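The Lunch Order

Yi-chun Mok had been hired at Stikora in October to pack bags. She packed them from a chair, with her hands around two grips, and the arms on the other side of the glass packed them too.

The job was simple to explain. Each order had a cup with a lid, some straws, a carrier and a paper bag. She moved the grips and the arms moved the same way. Every run was saved. When there were 200 good runs, the people at Fallura would train on them and the arms would try it alone.

"Go slower than you want to," Obi told her on her first morning. "It learns your hurry too."

She had worked a coffee counter for nine years. She could pack an order while talking to the next customer. Now it took her over a minute to close two white fingers on a straw.

By two in the afternoon she was on run 72. She set her elbows on the rests and started.
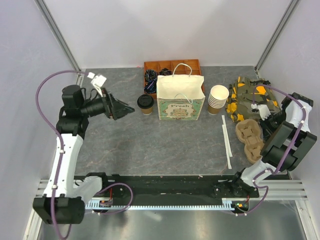
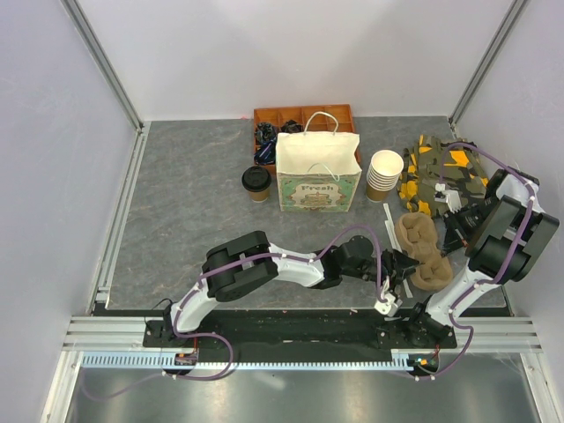
"You always wait before the straws," Obi said from his desk.

"Do I?"

"Every run. You stop, then you go down. I looked back at the first 62 and it's in all of them."

She thought about it. At the counter she used to stop there and look up at the customer, to see if they wanted one. Most people shook their heads. She hadn't known her hands were still doing it.

"Should I quit?" she asked.

"Grastell wants it faster. They're paying for it." He scrolled for a while. "It doesn't hurt anything, though. Your choice."

She ran the next one without the stop and dropped the straw. She ran it again and dropped it again. On the third try she let herself wait, and the fingers came down in the right place. She saved that one.

They finished the set two weeks later. Obi loaded the new model after lunch and told her to let go of the grips. She put her hands in her lap.

The left arm moved out over the table. It stopped above the straws and stayed there for one second, then two. Yi-chun looked up at the glass and shook her head.

The arm went down and picked up a straw.

"Good," said Obi, and he wrote down the time.

More short fiction
The Night Elevator
Salt for the Road
What My Brother Fixed
Two Keys
A Room Over the Bakery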